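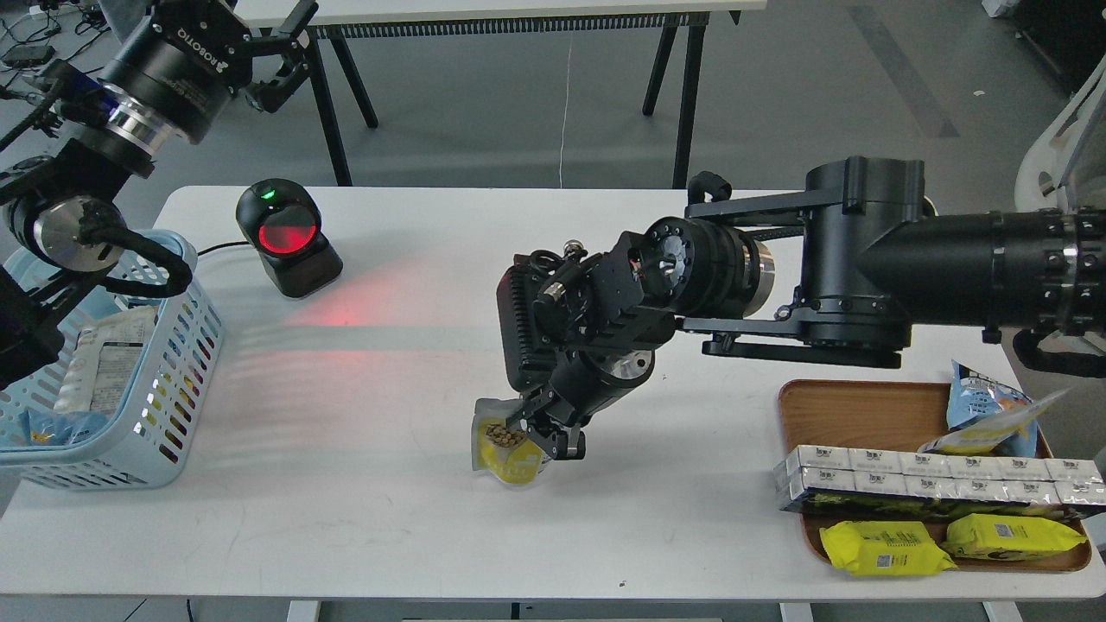 Home Program Speakers Venue Notes

Speaker notes: Small-pack checkout, snack pouches and the one-table layout

Opening. Say what the talk covers: scanning and sorting flexible snack packs at a single table, with a basket at one end and a tray at the other. Payment and pricing are out of scope. Questions at the end, except on terms.

Terms. "Basket side" is where unscanned goods wait. "Tray side" is where scanned goods are put down. The open tabletop between them is the working area, and it should hold one pack at a time. At Flarano we let two or three packs collect there for the first week and had to rescan whole orders.

Why pouches are awkward. A carton has flat faces and the code sits on one of them. A pouch bulges with its contents, and the panel carrying the code bends with it. Creases near the bars are the usual cause of a missed read. Foil and clear windows reflect the scanner light back at odd angles. Pull the panel flat before presenting it, and do not press on the food.

Holding a pack. Take it by the sealed top edge. The seal is the stiffest part of the bag and has nothing behind it to crush. A stand-up pouch can be set on its base and picked up again by the same edge, so a second attempt costs very little. 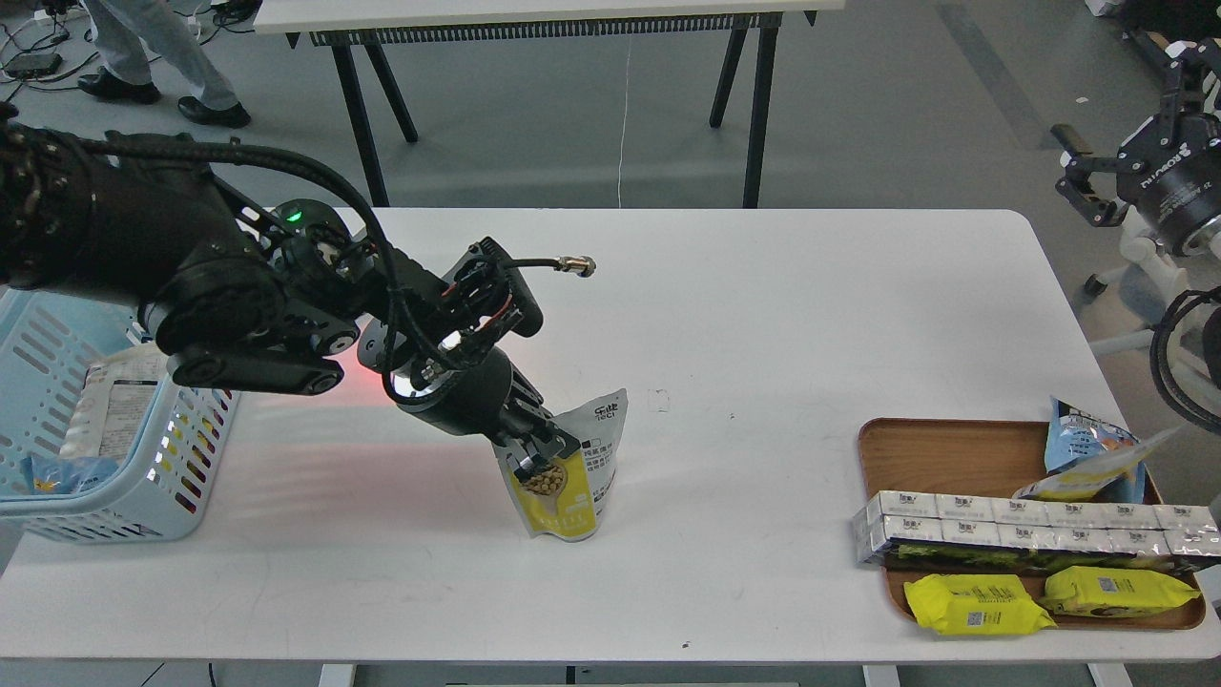
Pillow packs have no base and will lie wherever they are dropped. Treat them separately in the timing sheet. Our Ultell figures cover 793 pouches and exclude pillow packs entirely – say this before showing the chart, as the question came up last time.

Scanner position. Ours stands toward the back of the table on the basket side. The path from basket to scanner is short and the path from scanner to tray is clear. The head is aimed over the tabletop, so its red light falls on the white surface and gives a usable guide to where the code should be held. Keep the cord on the basket side, behind the work.

Basket. Slotted plastic, light blue. The depth matters more than the color. Small packs settle to the bottom under larger ones, and in a deep basket they are found last. Limit the fill to 30 packs and check the bottom before closing an order.

Tray. Wood, with a raised rim. The rim stops packs from sliding off when the tray is carried to bagging. Lay pouches flat and in one direction, with heavier goods nearest the body.
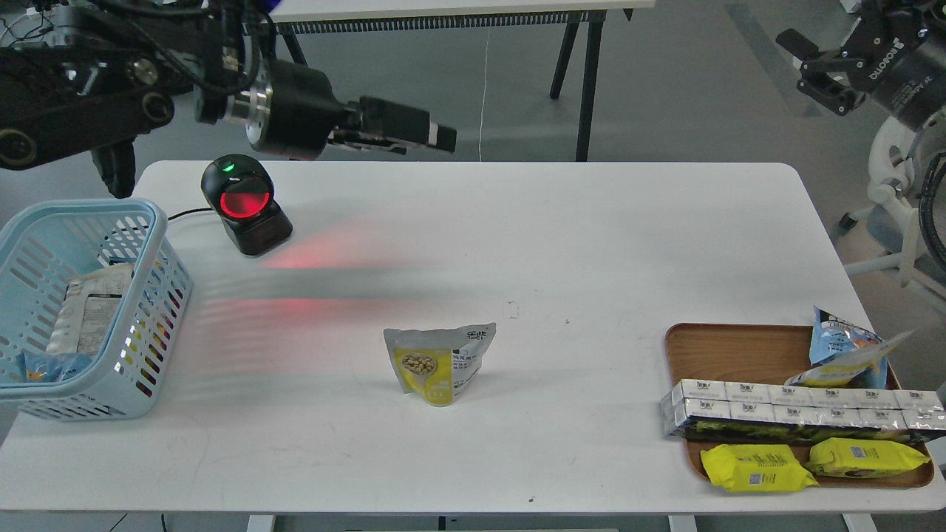 LAMPTEY, May 11, 2026

Additions after the rehearsal. Cut the history section. Move the Wultunell comparison to the end and give the total only: 3835 packs over the trial. State that a pack standing in the working area has no status until it reaches the tray, whatever the operator remembers about it. Spend more time on labels with fine print, where staff tend to turn the pack twice looking for the code.

Handout: one page, 50 copies, layout drawing on the back. Leave the timing sheet off it. The blank version can be sent on request.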